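How many demos before you stop collecting?

mwallner
Back again with the kitchen arm. We've got 200 demos of pulling a utensil out of a holder, all done by hand with the Sikdale grips, and the policy still dithers when handles sit close together. Mirjam Wallner here by the way, for anyone who remembers me from the Ganaleo board. Do I just keep going?

freibeuter_k
Keep going. We didn't see anything decent until 2,000.

Tansy
Disagree! 2,000 of the same thing is a lovely way to waste September. I'd sooner have 200 with the holder turned, shifted, half emptied, lamp on, lamp off. How many layouts have you got?

mwallner
Er, 16. And I'm a creature of habit, so a fair few of those are nearly the same.

Tansy
Well, there's your dithering :)

freibeuter_k
Layouts matter, fine, but so does plain volume. Our Flaralville set had loads of variety and was still rubbish until we made it bigger. What does the wrist view look like when you're in close?

mwallner
Busy! One from this afternoon:

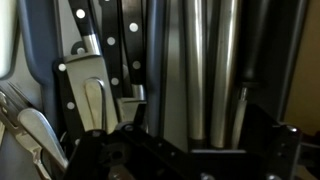

Wrist cam, in close over the knife holder

The black handles with the rivets are what it mixes up most — I ask for one and it drifts towards its neighbour. The shiny steel rods have bright streaks down them too, and I do wonder if that's putting it off.

Tansy
I'd move the lamp between runs and see. And start some demos from further back, so it gets to see the whole holder before it goes in.

freibeuter_k
Agree on starting further back. Still say you need more, though.

mwallner
Right, new layouts first and then I'll argue with you about numbers. Will post the next batch in this thread.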